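# Stidamard handheld gripper pair: setup and care FAQ

Last edited 2022-09-10 by Tarek Farouk
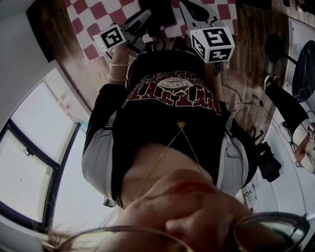

*Both grippers held out with their marker cubes on, seen from the head camera.*

### Which gripper do I set up first?

Either one. The Buckley room sheet starts with the left, so most people do that. Fit the cube, plug in the cable, then do the other side.

### How do I know a cube is on properly?

Hold the gripper by its body and try to turn the cube with two fingers. If it moves at all, take it off, wipe the seat and refit it. Don't add tape. A cube that has shifted will still track, but the jaw position will be wrong in every take.

### Can I swap cubes between grippers?

No. Each cube has its own pattern set and Ziton expects it on one side only. If you've swapped them by mistake, put them back and run the check again.

### What is the check?

Put on the head camera, hold both grippers in front of you and start "Pair check" in Ziton. Turn each wrist slowly for 10 seconds. You want a green bar for both sides. Run it at the start of a session and any time a gripper has been dropped.

### It says error 271.

One cube was lost for too long. Usual causes:

- a sleeve or hand over the pattern
- strong daylight from a window on a printed face
- a grubby cube

Turn away from the window, push your sleeves up and try again. After 3 failures, log it and use the spare pair.

### How do I clean the cubes?

Dry microfibre cloth. No alcohol, as it lifts the black print. Replace a cube if a corner is chipped or the print is scratched through.

### Where should the cables go?

Along the floor and behind you, with enough slack to reach forward with both arms. Keep the plugs out of the walking path. Unplug by the plug body.

### The jaws feel stiff.

Clear any fluff from the pivot with the soft brush. Don't oil it. If it's still stiff, tag the gripper and send it to the Skiva bench. Pivot screws are set there and shouldn't be touched in the room.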